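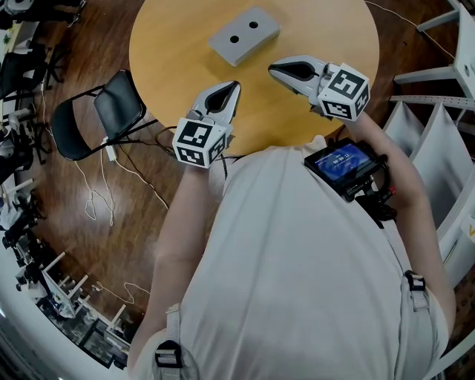

丸テーブルの天板。奥に置いてあるのが穴二つの平たい箱

スレッド1586:作業部屋の丸テーブル、四角に替えるべきか

1 lenka_s 2025年5月10日
Inddaleの作業部屋で丸いテーブルを使っています。木の天板で、明るい色です。何人かで囲むにはいいのですが、箱を置くときに基準になる辺がなく、毎回向きがばらばらになります。四角いものに替えた方がいいでしょうか。予算の都合で買えるのは一台だけです。

2 ville_h
替えた方がいい。丸は端の方が使えない。うちはOlnessの四角に替えて、物の位置が決まるようになった。

3 amerley
反対です。立って作業するなら、どの方向からも寄れる丸の方が楽です。四角は角に腰をぶつけます。向きが気になるなら、天板にテープを一本貼れば足ります。 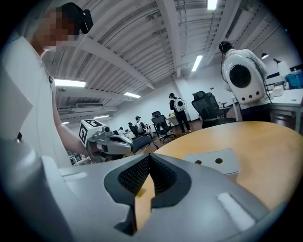
壁際に長い机があるなら、真っすぐ並べたい物はそちらに回して、丸テーブルには今使う物だけ置けばいいと思います。うちもその分け方で6年やっています。

4 ville_h
テープは糊が残る。前に木の天板でやって、剥がすのに苦労した。

5 amerley
マスキングテープを週に一度貼り替えていますが、残ったことはないです。塗装によるのかもしれません。

6 lenka_s
塗装の種類は不明です。買ったのはBrusholmという中古屋で、説明書はありませんでした。
もう一つ聞きたいのがケーブルです。今は縁に黒い小さなクリップを付けて、そこから床へ落としています。

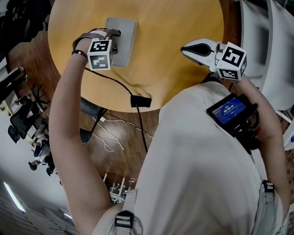

天板の真ん中寄りに薄く濃い線が一本あって、染みなのか傷なのか分かりません。クリップの位置を変えるついでに、手入れもしたいです。

7 lorena_l
線は固く絞った布で拭いてみて、変わらなければ放っておくのがいいです。塗装が分からないうちに紙やすりをかけるのはやめた方がいい。
クリップは今のままでいいのでは。足を引っかけるのが心配なら、床に落ちた先を脚に沿わせて留めてください。

8 ville_h
やすりの件は同意。ただ、ケーブルを縁から垂らすのは好きではない。天板に穴を開けて真下に落とす方がすっきりする。

9 amerley
染みか傷かも分からない天板に穴ですか。私なら開けません。

10 lenka_s
穴は見送ります。テーブルもしばらく丸のままで、まずテープを試します。

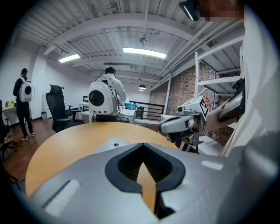

丸テーブルと、部屋の奥の白い机

11 ville_h
この部屋なら壁際に四角をもう一台、と言いたいが一台だけだったな。テープを剥がした跡がどうなったかは書いてほしい。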